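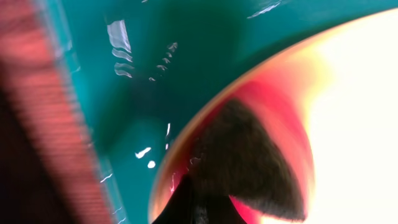
4.2 Rules for keeping and marking wrist views

Our rules for wrist footage began as a single page written by Anselmo Muñoz for the Borkel cell and were extended in May, when the Ulwood cell joined the work. The first rule is that a view is judged by what an annotator can name in it without help from the other cameras. In Figure 3 a glossy teal surface fills most of the view and carries bright white reflections, while the area beyond the curved rim is close to pure white. Under the rule, the surface may be marked as "curved, glossy" but the object is left unnamed, and the washed-out region is marked as lost.

Figure 3. Wrist view with strong reflections and an overexposed region.

The second rule covers disagreement. Each view is marked by 2 annotators working apart, and any view on which they differ goes to a third — it is never settled by discussion. Of the 561 views marked under the Brovoretti guide, 117 went to a third annotator. The third rule is that blurred views stay in the set with a blur mark. Gautam's earlier guide removed them, which left gaps at the moments closest to contact. Lamp settings are logged at the start of every session and again after each batch of 200 views.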